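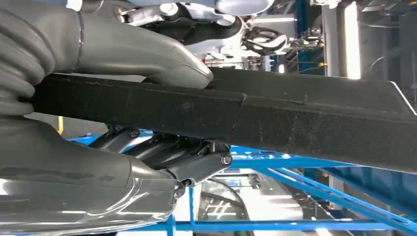 Rellance 作業セル 立ち上げ手順　第3章 「つかむ・運ぶ・置く」
最終更新 2026年7月14日

3.1 はじめる前に
対象:Andportの棚出し・片付け作業を初めて担当する人。
先に言っておくと、家事や現場の雑用を全部まかせられる段階ではまだないです。棒をつかんで持つ、まあできる。決めた位置に置く、条件しだい。洗濯物をたたむ、ほぼ無理。期待値はそのくらいで。

準備するもの
・対象物(長い黒のバー)
・操作用ノートPC
・床用の黄色テープ
・記録シート(Mudaliar様式)

3.2 エリアの準備
1. 赤いロープを張る。操作する人、記録する人はロープの手前に座る。
2. 棚のまわりの通路をあける。コンテナは棚の上か下段。床に出しっぱなしにしない。
3. 本体に電源を入れ、腕が下りた姿勢で待機。
4. 非常停止ボタンを一度押して、止まることを確認してしてください。復帰は操作担当だけ。

注意:動作中はロープの内側に入らない。落とした物を拾うときも先に停止。急いでいても停止。 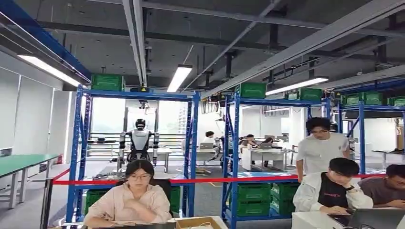

図3-1 ロープの手前の席と、奥のヒューマノイド。青い棚のあいだ

3.3 つかむ
5. バーは段差のある面を下に向ける。上下の指ではさむ。
6. 把持力は「弱」から。滑ったら1段ずつ上げる。いきなり「強」は禁止。
7. はさんだら3秒待つ。傾きが増えていかなければ次へ。
8. 持ったまま腕をゆっくり動かす。バーの先は以外と大きく振れる。人のいる側へ向けない。

メモ:表面がざらついた物は比較的つかみやすい。つるつるの皿、袋もの、やわらかい布は別。同じ設定を使い回さないこと。
メモ2:人なら見ないで持ち直すところを、機械は一回置いてつかみ直す。そのぶん遅い。10月の改訂で持ち直し動作を入れたい、未定。 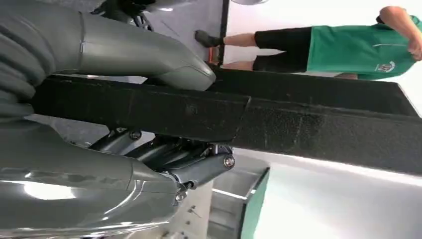

Sreekumar Kotian

ここから置く側の話。つかむより失敗が多い。前に33回続けて置かせたときも、つまずいたのはだいたい最後の数センチだった。角度ずれ、早く離しすぎ、テープ踏み。なので置く工程は2人で。ひとりは画面、ひとりは床。声かけあり。

3.4 置く
9. 床に黄色テープで角をつくる。カーペットの毛羽でテープが浮くので、上から強く押さえる。
10. テープの切れ端や紙くずは開始前に取る。
11. 指先を角の真上へ。高いところで一度止めて、ずれを見る。
12. まっすぐ下ろす。斜めに寄せない。
13. 接地してから指を開く。開ききる前に腕を引かない。

注意:手首カメラの絵がぶれているあいだは位置を判断しない。止まってから見る。

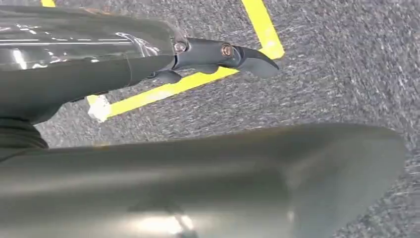

3.5 うまくいかないとき
・つかめない → 指の開き幅、バーの向き。次に把持力。
・途中で落とす → 停止、拾う、手順5から。続きからやらない。
・角からずれる → 床の目印を貼り直す前に原点合わせ。テープが悪いことは少ない。
・3回続けて失敗 → その日の設定を保存して中断。Thenmozhi Palaniappanさんに連絡。

3.6 どこまでまかせるか(目安)
まかせてよい:形の決まった硬い物の受け渡し、定位置への仮置き
人がつく:棚への出し入れ、コンテナの移動
まだ人がやる:布もの、割れもの、中身の入った容器、床の掃除の仕上げ

記録シートには成功だけでなく中断も書く。理由欄は一言でいい。「滑り」「角度」とか。空欄は差し戻し。

次章:Dullskaコンテナの開閉(作成中)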